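Teleop vs. hand guiding for pick and place demos

tullus_bench
Posted November 9, 2020
We have 200 demos of one task, picking up a small metal bowl and setting it down again on a wood table. All of them were done by remote control. Success on the trained policy is poor and I'm wondering if I should redo the set by holding the arm and moving it by hand.

momby
Hand guiding, no question. You feel the contact. My remote demos always have a pause right before the grasp and the policy learns the pause.

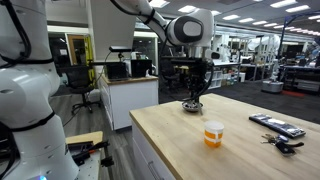
The other thing is speed. I can do 60 good ones in an afternoon by hand. By remote I get half that and my neck hurts.

sasaki736
Disagree. If you guide by hand, your arm and shoulder are in the camera view for every demo, and at run time they aren't. You'd have to replay each one without you there, which doubles the work. Fix the pauses by trimming them.

momby
Replay is easy if the objects go back to the same spot. I mark mine with tape.

sasaki736
Then every demo starts from the same spot. That's a worse problem.

timer_off
How many operators, tullus? We had 2 and they approached the rim from different sides. Splitting the data by operator helped more than anything else.

tullus_bench
Three. I never checked that. Will sort them tonight before I redo anything.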